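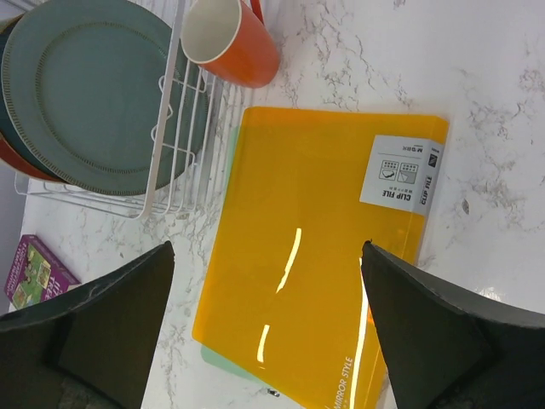

Hard water again, sorry

Quick one this month, newsletter is late and the printer wants it by lunch. 22 May 2024 and still no rain to speak of.

So. The water. Lots of you wrote in after the last issue asking why glasses are coming out cloudy on the Ollska side of Ridano and not up by the school. Short answer, two different wells. The Ollska well is the deep one and it has always been hard. When the shallow well gets low they lean on the deep one more and we all get the white crust. Nothing wrong with it to drink. Tastes a bit like a coin if you ask me but my family says I'm imagining it.

What people are doing about it, from your emails:

Vinegar. Wins by a mile. Plain white, cheapest jug they have. Half vinegar half warm water for the kettle, leave it an hour, tip out, boil once with clean water and dump that too. Showerheads, tie a sandwich bag of it over the head overnight. Keep it OFF real marble and limestone please, it eats the shine. Two readers found that out already. If you don't know what your counter is made of, treat it like it's marble.

Drying right away. Boring but it works. Spots are just what's left when the water goes. Plates are mostly fine standing up in a rack, glasses want a towel. Old cotton pillowcase beats any dish towel I own, no lint.

Less soap. This one surprised me, I'd been using more. Hard water and soap make that gray film, so extra soap can mean extra film. Try a rinse with a splash of vinegar in the basin befor you reach for the bottle again.

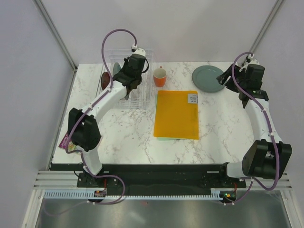
Dish rack on the veined white top.

Filters. Several of you have the Peltel pitcher and like it for coffee. A pitcher won't help with the shower or the dishes obviously. Whole house softeners are another story, one reader on Enriquez Lane was quoted 2000 dollars, before the plumber. She is thinking about it. If you've had one put in, write and tell us what you paid and if you're still glad, we'll run the replies next time (no names).

Your water heater. Flush it. Mine hadn't been done since we moved in and what came out looked like wet sand. Power or gas off first, let it cool, hose on the drain valve, run it til it's clear. Took me 20 minutes plus the cooling. If the valve is crusted shut don't force it, call somebody.

Test strips. There's a box at the library desk, free, 2 per household. Dip, wait, match the color to the chart. Write your street on the card and drop it in the tray so we get a map going. 22 cards back so far, nearly all from the Ollska side so come on hill people, we need you to compare.

Also somebody left a good glass casserole lid at the May potluck. Its at the library desk too, next to the strips. Not cloudy at all, so I'm guessing hill.

Next issue: tomatoes, and the parking thing on Enriquez Lane.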